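The Fuston sums, second attempt
2023-05-02

I promised I would come back to the money side of things once I'd had a proper think, and the kettle has been on twice since I sat down, so let's have a go.

When I first wrote about wanting a pair of arms for the workshop, back in January, I had one figure in my head and it was the price of the arms. Well! Anybody who has ever fitted a kitchen could have told me how that would go. You price the cupboards and forget the hinges, the worktop, the man who moves the socket. My first list for Fuston had 4 lines on it. The list I have now has 24, and I'm rather fond of it, though it has cost me a few evenings and a good deal of biscuit.

The arms are still the biggest line, of course, and I won't bore you with that again. What surprised me was the frame they stand on. Rukia quoted me 690 pounds for the aluminium rails and the plates, cut to length and delivered, and Bisht came in at 557 for what looked like the same thing until I read it through again and found the corner pieces weren't in it. I don't think there was anything sneaky about it (the drawing I sent them was a bit of a scribble), but it does mean I now read every quote with a pencil in my hand.

Then there are all the little things. Spare finger pads, because the soft ones wear. Cables a size longer than you think you need. Something to fix the cables down with. Wallpaper, if you please, which I put under "sundries" and then felt guilty and gave its own line. And the bins and bricks, cheap as chips and the part I enjoyed choosing most.

Sorting bricks by colour, with the green ones still out on the table:
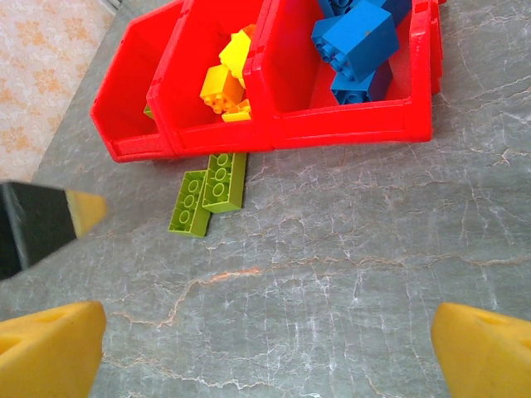
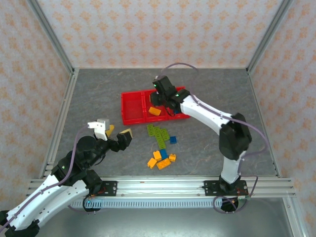
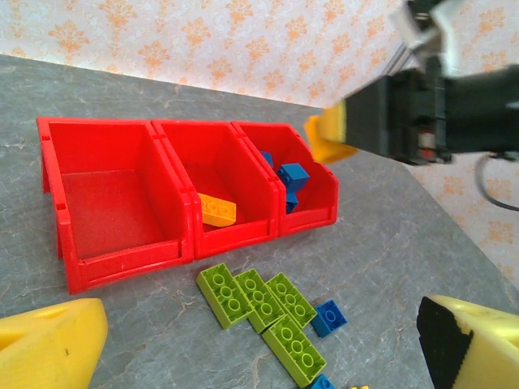
So, back to the list. I have decided to split the buying in two. The frame, the arms and the power supplies come first, all in one go, so that I only have to arrange one big delivery — our lane is narrow and the drivers do grumble. Spares and a second set of bins can wait until the autumn, by which time I should know what gets used up quickest.

I've also put a bit aside for what I'm calling the Gekero pot, after the software package I may or may not end up paying for. There's a free trial and I mean to use every last day of it before I part with a penny. If the pot is still full at Christmas it will go on a better bench lamp, which I have wanted for years.

If any of you have bought rail by the metre and cut it yourselves, do leave a comment and tell me what saw you used. I'm tempted, but my cuts have never been very square.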